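Notes on demonstration gathering, part 3

Last updated: August 29, 2021
Reading time: 2 minutes
Print | E-mail

The Velar set stood at 187 episodes in March. The target is 400, and most of the work since then has gone into deciding what counts as an episode at all.

My rule at Etthorpe is that recording begins with the arm still and the fingers open, clear of everything on the table. Earlier runs began wherever the last one had left off, and the policy learnt to treat a half-closed grip as a normal starting state. Cutting those runs by hand took longer than recording them again.

The objects come from a small pool: a green plate, a toy banana, a blue star-shaped block. Where they start is logged in Perkix before the arm is enabled.

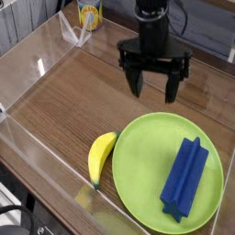

Fingers open over bare table, block on the plate, banana to the left of it.

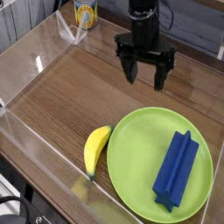 Labels are written per episode, one plain sentence each, and never edited afterwards. If the sentence is wrong the episode is dropped. I tried correcting labels in bulk with the Ueda script and ended up with 2 versions of the same file - neither of which matched the logs.

Failed grasps are kept, with a flag. The loader can leave them out, and a later model may want them. Pauses over a second are trimmed at load time, so the raw files stay as recorded.

Next job is the clock offset between the joint log and the video. It drifts over a long session, and the present fix is to restart both.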